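Household Storage and Sorting
Unit 6: Small mixed items, cables and cloth
Course notes, Leltdale evening program. Instructor: Hilkka Räsänen

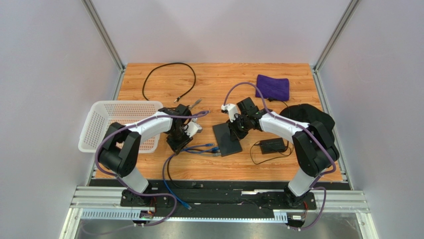 Fig. 6.1. Mixed items on a wood-grain surface, with a white perforated basket at the left.

6.1 Scope

Unit 5 dealt with large items that have a fixed place in the home: bedding, coats, cookware. This unit covers what is left over on desks, sideboards and hall tables. The usual mix is cables, small electronic items and pieces of cloth. These three groups differ in how they fold, stack and tangle, and a method that works for one will usually fail for another.

Keep Fig. 6.1 at hand while reading sections 6.2 to 6.4. Cables, electronic items and fabric share one surface with a basket, which is the starting condition assumed throughout the unit.

6.2 Terms

Working surface: the area on which items are spread before sorting. It should have enough free space to set down one group without touching another.

Holding container: a basket, tray or box used only during the sort. Items do not stay in it afterward.

Home container: the place where an item is kept between uses.

Residue: whatever remains on the surface after all named groups have been removed. Residue is sorted last and never mixed back in.

Students often use one basket as both holding and home container. This is acceptable in a small household if the basket is emptied completely between the two uses. In the Jernby exercise most groups skipped that step, and their second sort took longer than the first.

6.3 Choice of container

A basket for general sorting should have a smooth rim, rounded corners and open sides or perforations. Smooth rims do not catch on knitted fabric. Rounded corners are easier to wipe. Perforations let dust fall through and give some view of the contents from the side. The basket in the figure, white plastic with a thick rim and rows of small holes, meets all of these points.

Perforations have one drawback. Thin plugs and the ends of fine wire can pass through the holes and lock in place. Cables should be coiled and tied before they go into a perforated container. Loose wire belongs in a solid-walled tray.

Depth matters more than width. A deep basket hides its lower layer, and people stop looking for things they cannot see. For cables and small electronics, use the Harju shallow insert or any tray of similar height.

6.4 Order of work

Remove fabric first. Cloth covers other items and drags them along when it is pulled, so lift it straight up. Shake it over the surface, fold it once and put it aside. Final folding comes later.

Next, take out circuit boards and anything with exposed contacts. Hold boards by the edges. Unplug a connector by its housing and never by the wire. A board that is attached to something else is left where it is and treated as part of that item.

Cables come third. Before moving a cable, follow it by eye from one end to the other. A cable that runs to equipment in use is not part of the sort. Free cables are coiled in loops the width of a hand, without tight bends near the plug, and tied at one point. Two cables of the same color are easily confused, so label both ends.

Remaining electronic items go last, each with its own cable where the match is certain. Where it is not certain, the cable goes to residue with a blank tag.

6.5 Surface

Wood-grain surfaces with strong dark streaks make thin dark wires hard to find. Check by passing a flat hand over the area after it has been cleared. A plain light cloth laid down beforehand solves the same problem, but it must be flat, and it has to be removed before the final wipe.

Raised panels at the sides and back keep small parts from rolling off. They also collect them. Look along the foot of each panel before declaring the surface clear.

6.6 Worked case: Dutlow

The Dutlow household had 38 loose items on one hall table. The sort used 2 containers, one perforated and one solid, and produced 3 home containers. Residue came to 6 items, all of them cables without a known device. The residue was tagged and reviewed in February, and the household kept one cable.

The family's main complaint was that the fabric had been folded too early and had to be folded again. The order in 6.4 was changed as a result, and the older handout should be discarded.

6.7 Before next session

Choose one surface at home. Record the groups found on it, the containers used and the contents of the residue. Do not buy containers for this exercise. Bring the record on one sheet, with a sketch of the surface before and after sorting.

Reading: course reader, Unit 6, both sections on cable storage. The section on labels is covered in Unit 7.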